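We use cookies to remember your sign-in and to count visits. By continuing to use this site you accept our cookie policy.

Harasym Home Help – Kitchen and Table

Wooden spoons gone rough and fuzzy – oil, wax or leave them alone?

Posted by tessa_k

I have a crock of wooden spoons, some of them bought and two that were my grandmother's. Over the last year most of them have gone pale and rough. When they dry after washing they feel furry, and one of the old ones has a dark patch at the bottom of the handle where it sits in the crock. I wash by hand, no dishwasher, but I admit they sometimes sit in the sink until the next morning.

I have read three different things. One site says mineral oil every month. Another says never use mineral oil, use flaxseed oil. My neighbor says all of it is a waste of time and she boils hers once in a while and that is that. I tried olive oil on one spoon in November and it now smells like old crayons.

What I would like to know:

Is the roughness something I can fix, or is the spoon worn out?
Which oil, and how often?
Is the dark patch on the handle mold, and is the spoon safe to use?
Does it matter if the spoon has a factory finish on it?

I cook for 4 most nights, so these get used hard. I would rather not buy a new set if a little work will save these.

Magnus Drummond

The roughness is raised grain. Water makes the surface fibers swell and stand up, and when the spoon dries they stay up. It is normal and you can fix it in an evening.

Wash the spoons and let them dry for a full day. Then wet them again under the tap, shake them off, and let them dry a second time. It sounds backward, but you want every loose fiber standing before you sand. Use 220 grit paper and go with the grain, lightly. Go around the rim of the bowl a few times, as that is where most of the wear is. Wipe off the dust with a barely damp cloth. If it fuzzes again when it dries, repeat with a finer paper. Mine usually need two rounds.

For oil, food grade mineral oil is fine. It doesn't go rancid, it is cheap, and any drugstore has it. Check that the label says it is food grade. The complaint about it is that it never hardens, so it washes out and you have to keep putting it on. That is true. If you want something that lasts longer, look for pure tung oil or a raw flaxseed oil, which cure in the wood. They take days to weeks to cure depending on the room, and you can't use the spoon in the meantime. Both have to be kept away from anyone with the relevant allergy. Tung is a nut, so think about who eats at your table. Also lay the oily rags flat outdoors to dry before you throw them out. Rags with a curing oil on them can heat up in a pile and catch fire. Mineral oil doesn't do this.

Olive oil and other cooking oils go sticky and then rancid, as you found. You can often rescue that one. Scrub it with hot water, dish soap and baking soda, dry it, sand it, and leave it on a windowsill for a few days. If it still smells after that, let it go.

How often depends on use. I don't keep a calendar. When the spoons look chalky I oil them, and with daily cooking that works out to every couple of months. Warm the oil a little by standing the bottle in hot water, rub it on with a paper towel, leave it overnight, and wipe off whatever is left on the surface.
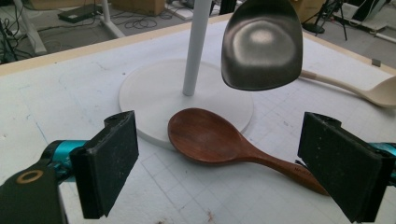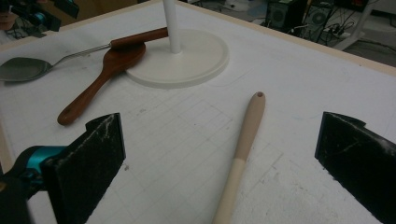

A reddish-brown wooden spoon, in front of a round white base in the first picture and with a metal spoon and a paper towel holder in the second.

On the factory finish: some spoons are sold bare, some are oiled, and some have a lacquer or other film on them. Put a drop of water on the back of the bowl. If it sits there as a bead and is still there after several minutes, you probably have either a film or a fresh coat of oil. A film will not take more oil, so there is no point in adding any until it has worn through. If it is peeling or flaking, sand it all the way off before you use the spoon again. Printing on the handle is usually only on the surface and will come off with the sanding, so stop short of it if you want to keep it.

The dark patch is harder to judge from here. Sand it. If it comes away in the first few strokes and the wood under it is sound, I would keep using the spoon. If it goes deep, or the wood is soft when you press it with a fingernail, retire it. With your grandmother's spoon I would hang it on the wall before I would cook with it.

The real problem is the crock. Water runs down the handles and collects at the bottom. Dry the spoons lying flat or on a rack and put them in the crock the next day. And don't leave them in the sink.

rowhouse_dan

Boiling is ok once but don't make a habit of it, it pulls out whatever oil is in there and they crack. Lost two that way.

I buy the Plukitik beech ones, use them till they split and get more. Not worth sanding imo unless they mean something to you.

Iltbridge Lou

Agree with most of what Magnus wrote. I would add beeswax. I melt 1 part wax into 4 parts mineral oil in a jar set in a pan of hot water, low heat, and keep it in the cupboard. It goes on like shoe polish and seems to last longer than the oil alone. It does leave the handle a bit slick for the first few washes, so buff it well.

If the handles are dark all the way around at the bottom, check inside the crock too. Mine had a ring of black slime under there and I had been putting clean spoons back into it for who knows how long. It goes in the dishwasher every week now.

Same treatment works on cutting boards and rolling pins. I don't bother with bamboo.

Sign up for the Harasym weekly newsletter. One email a week, unsubscribe whenever you like.

Last updated: Tuesday, January 9, 2024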